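We use cookies to keep this site working and to see which pages are read. Accept all | Manage settings

Hillby Tabletop: data card

Version 2. Last revised 1 July 2022.

## Summary

Hillby Tabletop is a set of teleoperated manipulation episodes recorded on a fixed two-arm station. It was collected to train and evaluate imitation policies for short pick-and-place tasks with small packaged goods. The release contains 2,009 episodes across six tasks. Version 1 is superseded and should not be mixed with this one – the action convention changed between them (see Known issues).

The set is maintained by the Nuleck manipulation group. The recording software, Vulport, is released separately and isn't needed to read the data.

## Tasks

Each episode carries one task label and one free-text instruction.

- `carton_to_shelf`: pick up a carton from the tabletop and stand it on the slatted shelf
- `carton_from_shelf`: the reverse
- `box_handover`: pass a small box from one arm to the other, then set it down
- `packet_to_centre`: move a soft packet to the middle of the table
- `sort_by_colour`: place two items on the sides named in the instruction
- `clear_front`: move everything from the front half of the table to the back half

Instructions were typed by the operator before each episode. Spelling has been normalised to Australian usage, but wording has not been edited. Expect some variation: "packet", "package" and "pack" all occur for the same item.

## Station

Two black arms with two-fingered grippers are mounted at the left and right of a light wooden tabletop, which sits in a black aluminium extrusion frame. Items start from positions drawn by the Vulport scheduler. The shelf and the pot plants are treated as scene furniture and are never grasp targets, although the shelf is a placement target in two of the tasks.

The head view takes in both arms, the tabletop and a good part of the floor and equipment on either side. Frames are supplied uncropped. Anyone training on a tabletop crop should do the cropping in the loader and record the values used.
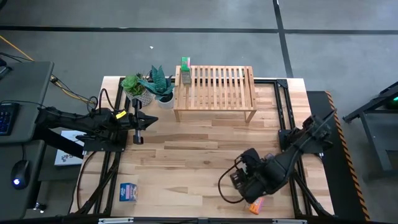 ## Episode structure

An episode is one directory with the following contents:

- `head/`: head-view frames, numbered from zero
- `state.csv`: joint positions and gripper opening for both arms
- `action.csv`: commanded targets, same columns as `state.csv`
- `meta.json`: task label, instruction, operator code, outcome, scheduler seed

State and action rows are logged at 50 Hz. Head frames are slower and carry their own timestamps in `meta.json`. Align on the timestamps, never on the row index. Left-arm columns come first in both files. Gripper opening is normalised, with 0 closed and 1 fully open.

## Collection protocol

1. Run the arm self-check and confirm that both grippers report an opening.
2. Load the next draw from the scheduler and place the items accordingly.
3. Type the instruction.
4. Start recording, wait for the tone, then begin the task.
5. Return both arms to a raised pose and stop recording.
6. Mark the outcome as `success`, `partial` or `fail`.

Failed episodes are kept. They are excluded from the default training split and can be restored with the `include_failed` flag. Episodes in which a person reached over the table were discarded at review.

Outcomes were marked by the operator and then checked by a second reviewer. Where the two disagreed, the reviewer's mark stands and `meta.json` holds both.

## Splits

Train, validation and test are divided by scheduler seed, so near-identical layouts do not cross a boundary. The test split has no `partial` episodes.

## Known issues

- Version 1 actions were relative joint offsets. Version 2 actions are absolute targets.
- Arm cables sometimes pass in front of items in the head view. No occlusion labels are provided.
- Soft packets deform over repeated grasps and were replaced when badly creased. Replacements are not flagged.
- Operator codes containing đ or ć, including the Đorđević calibration runs, were written in the wrong encoding by early Vulport builds. They have been repaired in `meta.json` but not in the raw logs.
- Lighting was not controlled. Policies trained on one part of the set may do worse on another.

## Intended use

Research on imitation learning, action chunking and instruction following at table scale. The data covers one station and a narrow range of objects, and results on it say little about other arms or cluttered homes. It should not be used to support a safety claim for any deployed system.

## Planned changes

A wrist-view supplement is scheduled for August. Episode identifiers will stay the same, and existing loaders will ignore the extra directories.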